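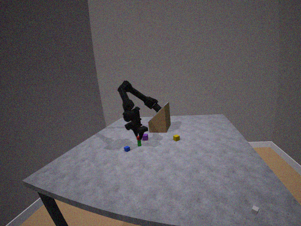 Bench arm for sorting cell: buy now or keep going in sim?

wattle_and_daub
We're a small shop doing sample prep and I've been given a budget line for one tabletop arm, to be spent before the end of May. Two quotes so far, one from Lernau and one from Vlachou. The Vlachou arm is dearer but the gripper is included. With Lernau you pay extra for the gripper and the controller licence renews every year. So far all our work has been in simulation, stacking and sorting small coloured cubes on a table. Is it worth ordering hardware now, or do we stay in sim another quarter?

tin_shed
Order now. Lead times are what kill you. Our Lernau took 5 months and the mounting plate came after that. You can keep doing sim work while you wait.

pk_moree
Disagree. If you order before you know your reach and payload you're guessing. In your render the white cube is a long way from the coloured ones. Can the arm you've been quoted get to it from where it's mounted? Work that out first. It costs you nothing.

wattle_and_daub
Fair point. The white one is a reach test. I've only checked it against the Vlachou model, not the Lernau.

pk_moree
Then you can't compare the quotes yet.

Dušan Nikolovski
I do the purchasing for a teaching lab, so from the money side: the arm was a bit over half of what we spent. The rest was the bench, guarding, an electrician, spare fingers and a risk assessment. Fingers wear out. We order them in lots of 40 and the freight is the same as for one. Put a separate line in for consumables or you'll be asking for it out of petty cash.

tin_shed
Half sounds high for the extras. Ours was nowhere near that.

Dušan Nikolovski
Did you count the bench? Ours had to be replaced. The old one moved whenever the arm pulled up quickly.

tin_shed
No, we already had a steel one bolted down. OK, that would do it.

gumleaf501
Has anyone priced the Inero? It's the cheapest of the lot and comes with a gripper. I've had one on loan. Repeatability was fine for blocks, but I wouldn't use it for anything in glass.

wattle_and_daub
It's glass vials in the end, so probably not. Thanks though.

gumleaf501
Then ask whoever you buy from for a trial. Lirkora did one for us with the deposit set at $1,000, taken off the invoice if you went ahead. We sent theirs back and had no trouble getting the money returned.

pk_moree
Seconding a trial. Bring your own vials and your own rack, and don't let them run the demo with their parts.

wattle_and_daub
Right. I'll load the Lernau model tonight and check the reach, then ask both for a trial. Dušan, would you be willing to share your budget sheet with the prices taken out?

Dušan Nikolovski
Yes, send me a message. The electrician is on the second tab.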